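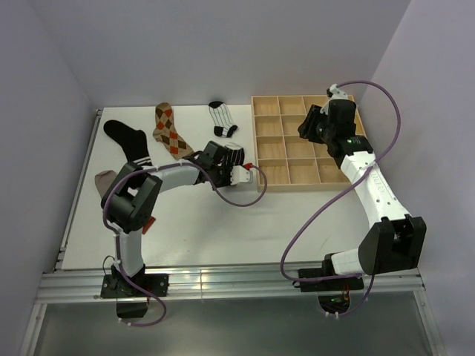 Socks on the table, wooden compartment tray at the back right

Forum > Hand Knitting > Socks and Small Things
Thread: Argyle on two needles – who still does it?

heelflapper
24 Mar 2026
I have fallen head over heels for argyle and I need to talk to people who understand. I've knitted plain socks for years, mostly vanilla ones on the bus, and last month I started a proper argyle pair, flat, with bobbins, seam up the back, the whole lot. Orange and dark brown diamonds on a tan ground. I'm using Evura 4-ply for the tan because it was in the cupboard, and oddments for the rest.

I'm halfway down the first leg and I love it. I love the bobbins swinging about. I love the moment when two diamonds meet at the points and it suddenly looks like a sock somebody's grandad would have worn to a golf club.

Questions:
Do you work the diagonal lines as you go or put them on afterwards in duplicate stitch?
What do you do about the seam under the heel? The pattern is an old leaflet and it just says "join neatly".

Jindlow
Oh lovely, welcome to the madness! Lines afterwards, every time. I tried knitting them in once and had so many ends hanging off the back I couldn't find the needle. With duplicate stitch you get to sit down at the end with a cup of tea and a darning needle and watch the whole thing come alive.

For the seam, mattress stitch half a stitch in from the edge. Stop the seam at the top of the heel flap and join to work the foot in the round if your leaflet lets you. Mine usually have plain soles anyway.

tensionsquare
I'm going to disagree with Jindlow here (sorry). Duplicate stitch on a sock leg makes it thick and it doesn't stretch the way the rest does. I knit the lines in. Yes it's more bobbins, but use short lengths, no bobbin at all, just a yard or so of yarn hanging loose, and pull it through when it snarls. Much nicer to wear.

Jindlow
Mine stretch fine? I've got a pair I've had on once a week for years and they still go over my heel, which is not a dainty heel.

tensionsquare
You may be a looser knitter than me. I'm very tight. It's in the name.

purlbeforeswine
Can I put in a word for doing them in the round with intarsia? It can be done! You knit across, turn, purl back, and link the yarns at the join. No seam at all. It took me a whole weekend to get my head round it and then on the Sunday night it clicked and I ran about the kitchen. Highly recommend for anybody who hates sewing up.

heelflapper
I read a page on that and had to lie down. Maybe pair number two!

needles_of_eide
Coming at this from the colour side. Orange and dark brown on tan is a cracking choice, but check the tan and the orange aren't too close in depth. Take a photo on your phone and turn it black and white. If they melt together then your diamonds will too, once you're more than an arm's length away. I made a beautiful pair in sage and grey and my sister thought they were plain.

What stitch count are you on? My Eide leaflet (bought in a church sale, no cover, half a page of adverts for stockings) is 90 stitches at the top and decreases down the calf. It's a proper knee sock. I've never got past the first diamond.

heelflapper
Mine's a short one, nothing like 90, thank goodness. Just did the black and white test and the orange is only a shade darker than the tan. Hmm. The brown stands out beautifully though. I think I'll carry on, I like them a bit quiet.

stripesonly
Lurking stripes person here. I admire you all but I can't be doing with bobbins. Give me black and white stripes with a black toe and a black heel and I'm happy as anything. You can use up every scrap, you carry the yarn up the inside, and it looks so smart. If you want vertical stripes, knit the leg sideways and graft it, dead easy.

tensionsquare
Sideways socks ride down. There, I've said it.

stripesonly
Not if you do the cuff separately in rib! Pick up along the edge and go down a needle size. I've had this argument on three forums and I will have it on a fourth.

purlbeforeswine
I'm with stripesonly, my sideways ones stay up nicely. But I do a long cuff, and I use a yarn with some nylon in it. The Zikness sock wool is good for this, bit scratchy out of the ball, lovely after a wash.

needles_of_eide
Scratchy is putting it kindly – I gave mine to the dog's bed.

Jindlow
Going back to argyle for a second. heelflapper, when you block them, do it before you seam. Pin the leg out flat, damp cloth over the top, leave it overnight. The diamonds even out so much, all those gappy stitches where the colours cross just settle down.

heelflapper
Ooh, I would have seamed first. Thank you!! Will I need sock blockers as well or can I get away without?

tensionsquare
Get away without. Wear them.

Jindlow
For once we agree.

heelflapper
Right, I'm off to wind more brown. Second sock to be cast on by July or you're all allowed to shout at me.

stripesonly
I give it until you see somebody's nice stripy pair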